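Skip to content
Newsroom

Tisitz publishes upkeep routine for its hand-held gripper bench

Marty sheet sets out pads, table and bin checks, and says what it will not promise

February – Tisitz today released the upkeep sheet for Marty, the bench where its staff work with pairs of hand-held grippers. The sheet is free to download and runs to fewer pages than most of the claims made for equipment of this type.

Tisitz has read plenty of announcements in which a tool looks after itself. Marty does not. The finger pads wear, the cover on the table shifts, and a session that starts with a crooked bin tends to end with a pile of recordings that have to be thrown out. In the bench's first period of use Tisitz made 2,024 recordings and kept 1,528 of them. The company does not regard that as a figure to brag about, and it will not claim that the new routine fixes it until there is a second period to compare.

The bench is kept plain. It has a white covered top, a clear bin with a ribbed floor, a dark backdrop behind, and one loose item out at a time. For the setup check that item is a badminton shuttlecock, which is light and easy to crush.
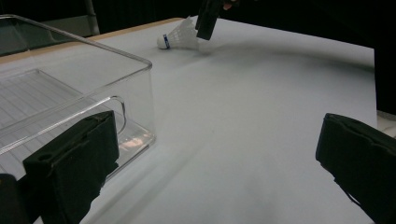
What the routine asks for

The sheet is meant to be followed in order, before the first recording of a session.

1. Open both grippers fully and look at the pads. Any pad with a lifted edge or an open seam comes off. Rubbing it flat with a thumb is not a repair.

2. Check the small hole in the finger for grit and clear it with a dry brush.

3. Pull the table cover smooth and square it to the back edge. A strip of bare wood may show there, but the cover should not ripple.

4. Stand the bin to the left with its long side running away from the operator. Empty it first.

5. Lay the shuttlecock on its side beyond the bin, cork to the left. Bring the second gripper down from above on the skirt side and close it slowly. Stop if the feathers bend.
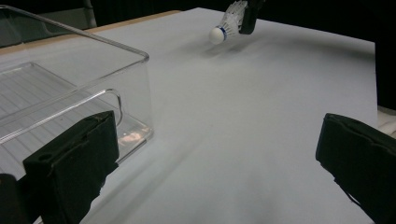
Pad changes

Tisitz now swaps pads every 140 recordings, whether they look bad or not. The old rule was to change them when an operator complained, and operators are slow to complain about a tool they have gotten used to. A full check takes 20 minutes. Anyone who reports doing it in five has probably skipped the brush.

The company was offered Plurel, a software add-on said to predict pad wear from the recordings alone. After a trial, Tisitz went back to looking at the pads. It remains open to seeing better results – on worn pads, with the misses listed next to the hits.

Availability

The Marty upkeep sheet can be downloaded from the Tisitz support page or picked up in print at the Wirnine site. It covers the hand-held grippers, the table and the bin. It does not cover the recording software, which has its own sheet and its own problems.

Corrections from other shops that run similar benches are welcome through the same page. Please include the number of recordings between pad changes.

About Tisitz

Tisitz builds and maintains small benches for hand-held gripper work. Its workshop is at Wirnine.

Press contact: Tisitz press desk, Wirnine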